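# 公用洗衣间设备更换例会纪要

时间:10月30日
地点:Nelness 二号楼一层公用洗衣间
参会方:Lillport 物业工程组、Mercado 设备供应方、Curnness 安装方、住户代表
记录:工程组
发送:各参会方,抄送 Nelness 前台

## 一、上次会议遗留事项

1. 旧烘干机拆除后的地面修补。工程组报告:原机位四个支脚处的环氧面层已铲除并重新找平,养护结束,复测平整度在允许范围内。本项关闭。
2. 排气支管堵塞。工程组报告:支管已分段拆下清理,弯头处积绒较厚,清出后重新接装,接口改用铝箔胶带加卡箍。总管部分不在本次范围内,转入年度保养计划。本项关闭,总管另立。
3. 电源回路。原回路与走廊照明共用配电箱,已按上次意见单独引出,配独立断路器。标识牌尚未更换,仍用手写标签。本项保留,见第六节。
4. 住户通知。通知已张贴于两部电梯及洗衣间门口。有住户反映通知只写停用日期,未写恢复日期。本项保留。

## 二、到货情况

Mercado 报告:本批烘干机共2台,均为前开门滚筒式,随机附排气软管、卡箍、支脚垫及说明书。外包装木托与纸箱在卸货区拆除,由供应方当日带走,内层气泡膜保留至就位。

工程组核对送货单,型号与订单一致。送货单上的收货地址写为一号楼,实际送至二号楼,已在回单上手写更正并由双方签字。供应方应在下次开票前修改系统内地址,避免配件寄错。

搬运路线为卸货区、后走廊、洗衣间侧门。侧门净宽满足要求,但门扇闭门器须临时拆下。闭门器已装回,关门速度偏快,工程组下周调整。

## 三、开箱检查

检查在洗衣间内进行,顺序为外壳、门组件、滚筒、背部接口。检查时不通水、不试烘,仅确认外观与机械部分。

门组件方面,会议确认以下检查方法:先看门框与深色门玻璃之间有无缝隙,再看门框上的紧固螺钉是否到位,随后检查门钩是否偏斜,最后检查上部铰链支架与箱体连接处。门钩偏斜会造成门开关误判,机器不启动,过去几次报修中有相当一部分属于此类,换钩即可解决,不必更换门锁总成。

滚筒方面,筒壁及后部孔区应逐一目视,手戴薄棉手套沿筒口内缘摸一周,有挂纱即为毛刺。筒口处的浅灰色圈应无翘边。供应方提出,运输中筒体可能轻微下沉,安装后应手动转动数圈,听有无擦碰声。各方同意。

筒内不得留有线缆、说明书袋、干燥剂等任何物品。此项列为通电前必查项,由安装方与工程组各查一次,分别签字。

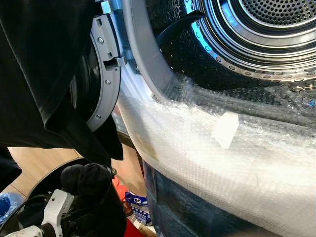
气泡膜应在就位、调平之后再拆,住户代表对此提出不同意见,认为膜一直包到门口下方,住户看不见面板,容易以为机器坏了或已被退货,要求至少在机器旁挂牌写明“安装中”,并给出可以使用的日期。住户代表另指出,上次换洗衣机时有残膜压在支脚下面,数月后才发现,机器脱水时一直有异响。

Curnness 答复:前板及转角处的膜在移位时起防刮作用,侧门门框为金属包边,提前拆膜风险较大。可在机器进入机位后先割开支脚附近的膜,调平结束后整片取下。割膜须用圆头刀,不得用美工刀贴板面划割。

会议决定:采用 Curnness 的分两步拆膜方法;挂牌由工程组制作。残膜由安装方当日清出,不得塞入洗衣间垃圾桶。

## 四、就位与安装参数

1. 机背与墙面净距不小于200毫米,供排气软管弯曲及后续清绒。工程组提出,现有踢脚线凸出墙面,净距应从踢脚线外缘量起。各方同意。
2. 两机之间留缝,宽度以能伸入吸尘器扁嘴为准,不再加装封边条。原封边条内积绒严重,不予恢复。
3. 机前操作区净深按653毫米控制。该数值由对面折叠台外缘至机器前板实量得出,不含门扇开启范围。住户代表认为开门后两人同时使用较挤,询问折叠台能否改为翻板。工程组表示可以研究,本次不改。
4. 门开启方向统一为向左。若今后需要换向,应由供应方拆装铰链,住户及保洁人员不得自行调整。
5. 调平以水平尺在顶板前后、左右各测一次,支脚锁母须锁紧。锁紧后再测,不合格重调。
6. 排气软管应尽量拉直,多余长度裁去,不得盘在机后。

## 五、使用与清洁要求

滤网每次使用后清理,住户自理;保洁人员每日早晚各复查一遍。滚筒内壁每周用拧干的软布擦拭,布上只用中性清洁剂,不得使用钢丝球及含氯产品。孔区如有纸屑、口香糖残留,用塑料刮片处理。

门玻璃内外侧每周擦一次。门框内侧带棱纹的部位易存绒,用软毛刷清,再用布带走,不得用水冲。

住户代表询问羽绒类衣物可否使用。供应方答复:可以,应选低温程序并按衣物标签执行,装载量不超过筒体一半。工程组要求将此条写入墙面须知,字号与其他条目一致。

会议讨论了洗衣袋挂扣问题。带金属拉链头的衣物应翻面或装袋,避免敲击筒壁。是否在洗衣间提供公用洗衣袋,意见不一,暂不提供。

## 六、费用及备件

备件费用上限定为500元,用于门钩、滤网及支脚垫,超出部分另行申报。滤网各机备一片,门钩共备一件,存放于工程组备件柜,领用登记。

供应方提出将备件与年度保养合同合并计价。工程组认为保养合同范围尚未确定,总管清理是否纳入也未谈妥,暂不合并。供应方应提供分项报价,人工与材料分列。

断路器标识牌费用由工程组日常维修费列支,不占用上述额度。

## 七、决议及待办

| 事项 | 责任方 | 时限 |
|---|---|---|
| 制作并悬挂“安装中”标牌,写明恢复日期 | 工程组 | 会后次日 |
| 就位、分步拆膜、调平、清出残膜 | Curnness | 下周三前 |
| 通电前筒内检查,双方签字 | Curnness、工程组 | 通电当日 |
| 修改系统内送货地址 | Mercado | 下次开票前 |
| 提交保养分项报价 | Mercado | 下次例会前 |
| 更换断路器标识牌 | 工程组 | 下次例会前 |
| 调整侧门闭门器 | 工程组 | 下周内 |
| 修订墙面须知,增加羽绒类条目 | 工程组 | 开放使用前 |
| 补发住户通知 | Nelness 前台 | 会后次日 |

## 八、其他

1. 洗衣间地漏有返味情况,住户代表反映多在周末出现。工程组将检查水封,必要时更换地漏芯。
2. 折叠台一角贴面翘起,已用胶带临时固定,待备料后处理。
3. 墙上时钟慢,取下换电池。
4. 旧机残值由供应方折抵货款,折抵单已收到,金额与报价单相符,存档。
5. 安装期间一号楼洗衣间对二号楼住户开放,开放时段不变,门禁卡由前台统一加权限,安装结束后撤销。

下次例会于烘干机开放使用后一周内召开,地点不变,先看现场,后议事项。本纪要如有异议,请于收到后两个工作日内书面提交工程组,逾期按现文执行。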